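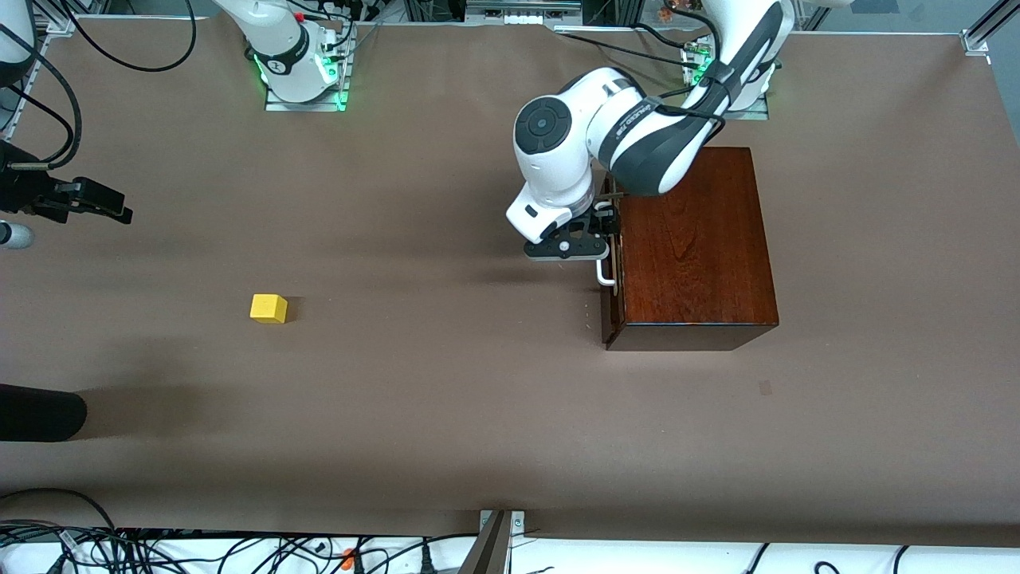 28 April 2026. Left arm tripped out again on the drawer task, third session running, and I want it all down before I forget which things I changed. The fault is a joint torque limit on the wrist, always in the last bit of the approach, when the fingers are coming up to the handle on the side of the wooden box. The handle is mounted upright, so the wrist has to tip right over to get there, and I'd been blaming that pose for a fortnight (wrongly, I now think). I also had a go at blaming the cable that loops down the outside of the arm, and gave it more slack last night. No difference at all!

So I went through the log properly. The trip came at step 1,722 of a run set for 3,000, and if you plot the wrist torque it's climbing well before the fingers should be touching anything. It climbs slowly, too, like something leaning on it. Then I compared the tool settings on both arms and there it was: the left one still has the payload from the old Bunden fingers. We swapped those in January. The controller has been holding up a gripper that isn't there any more, and the further over the wrist goes the worse it gets.

What worries me more is what happened after the trip. Left arm stopped, fine, but the right arm carried on for another 45 steps before the script noticed. The stop signal goes through the Maihi box and I'd assumed it halted both. It only halts the one that complains. Nothing got hit, but I was about to reach in and free the drawer, and I really shouldn't have been. Until it's sorted: big red button first, hands second, and that includes me.

Done today: payload corrected on the left, saved to the Cerkness profile as well so it doesn't creep back after a reboot. Ran the approach slowly with the drawer shut and the torque stayed flat. Haven't tried a full pull yet.

Still to do: wire the stop so either arm halts both, then test it by tripping each side on purpose. Ask the Oddale lot whether their rig has the same fault, they copied our script. Put the cable slack back how it was, it's flapping about now.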